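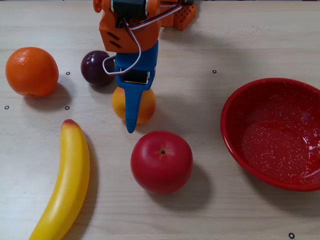

Sourdough notes, June, 7 am

OK so the rye starter from Jurkstead is finally behaving! I fed it last night with the Deltlow flour (the coarse one, which I'd sworn off) and it had doubled by the time I came in. Smells like green apples, a bit of yogurt, none of that nail polish thing from before.

Today's dough: 1,000 g flour, 300 g of that rye starter, the usual salt. Held back 50 g of the water and worked it in after the first rest - much easier on the hands, and the dough took it all without going soupy. I want to try holding back more next time, maybe with the white Conov flour, if anyone has left me any (you know who you are).

The Østergaard tins are too narrow for this much dough. I keep thinking I can get away with it and then I'm scraping the oven floor. Use the wide ones!

9:30 - folded twice, still slack. Third fold and back under the towel.

Noon - into the tins. One loaf got raisins, against my better judgment.

Last batch had a gummy line along the bottom, so I'm giving these 13 minutes longer and turning the heat down for the end. Leave them alone until tomorrow, please - rye needs the night. Still to do: scrub the big tub, order more salt.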